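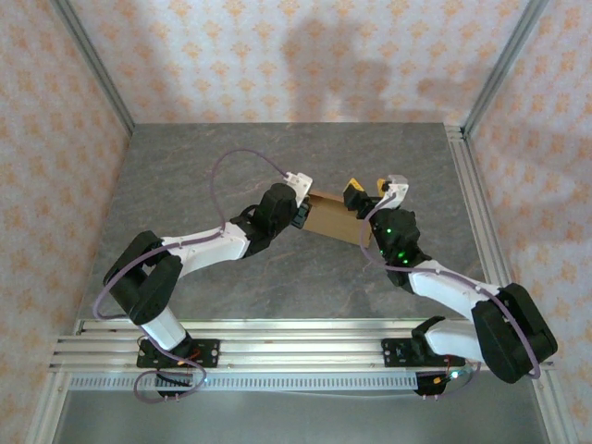
Small cardboard tray held between two grippers, gray marbled tabletop.

4 min read

From: Arsen Bilyk
To: packing list
Subject: Re: Open trays for the small orders

Ocampo wrote on Sunday:

> I think we should drop the lidded cartons for the small orders and go
> over to the little open-topped corrugated trays, same type as in the
> picture. Less board, no tape on top, and whoever is packing can see
> what's in it without opening anything. We put a paper band around it
> and it goes in the outer box. Zivano will do them in bundles of 20.
> I'd like to order in May unless somebody has a real objection.
>
> Also they can sit on the packing table flat or made up, so we could
> fold a day's worth in the morning.

I have a few objections, and I'll let the rest of you decide if they're real ones.

First, the saving. A lid is one flap. If we take it off and then add a paper band, a sheet of tissue and a bigger outer box to stop things from sliding around, I don't see where the board went. Has anybody put the two side by side on a scale? I'd want to see that before I believe a word about using less.

Second, stiffness. An open tray has four walls and nothing tying them together at the top. Pick it up by the two ends, which is how most of us pick up anything long and narrow, and you're pushing the end walls in toward each other. With a light order I'm sure it's fine. With the jars I'm not sure at all. I packed 10 orders last spring in trays we got from Poltutov and the long sides bowed out on the heavier ones. Those were thinner board, I'll grant that, and I haven't handled the Zivano ones loaded. Has Ocampo? The message doesn't say.

Third, folding a day's worth in the morning. Where do they go? Made-up trays take up a lot of table, and they only nest if the inner flap stays down, which in my experience it does until you turn your back. We already lose half the packing surface to tape guns and rolls of labels. The Sedus table by the window is the only one at a decent height and I would hate to see it turned into a shelf.

One thing I do agree with - being able to see the contents is useful. We had two mix-ups with the lidded cartons because they all look alike once they're shut. But a label on the short end would fix that for a lot less trouble, and we have labels.

What I'd suggest is that we get one bundle and no more. Pack 5 with jars and 5 with the soft goods, lift each one by the ends, then by the bottom, then put them through the usual outer box and shake it. Write down which ones bulge. If they all hold, I'll stop complaining and fold my share. If the jar ones give, we keep lids for jars and use trays for the rest, though then we're storing two kinds of box and somebody should tell me which shelf that's supposed to happen on.

Please don't order for the whole summer off one picture and a price. We did that with the padded envelopes and there are still four cartons of them under the stairs.

I can be there after 4 on Sunday if anyone wants to try this with me.

Arsen

Recent in this list
Label printer skipping every other row
Paper band or twine?
Padded envelopes, free to anyone who will collect
Re: Re: Height of the packing table
Tape that peels in the cold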